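Home | Programs | Meets | Officials | Employment | Contact

Filed under: Aquatics / Seasonal jobs

Stroke and Turn Judges, Winter Series

Zuso Aquatics seeks stroke and turn judges for its age-group winter series, held at the Flistis pool. The series consists of 5 sessions, the first in February. Warm-up opens at 6:30 a.m. and judges report to the deck by 7:00.

Duties: observe assigned lanes for stroke, turn and finish infractions; complete disqualification slips; report to the meet referee, Deepika Ramasamy. Entries are capped at 600 swims per session. Each judge covers no more than 2 lanes at a time.

Requirements: current officials' certification or enrollment in a certification course, a completed background check, and the ability to stand for a full session. Apprentice judges are paired with a certified judge and may not sign slips alone.

Pay is $66 per session, issued after the session report is filed. Parking is included. White polo shirt and navy pants or shorts required.

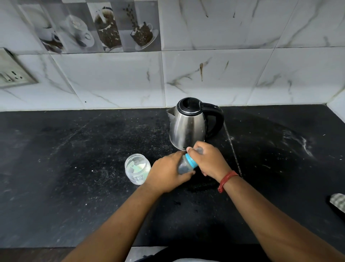 Applicants must attend one rules briefing, held on a Tuesday evening in the Ebrahimi meeting room. The briefing covers breaststroke kick, backstroke turns and relay takeoffs. Send a certification number and a list of available sessions to Rosaura Bedoya, officials coordinator. Incomplete applications will be returned.

We use cookies to remember your site preferences. Accept | Manage settings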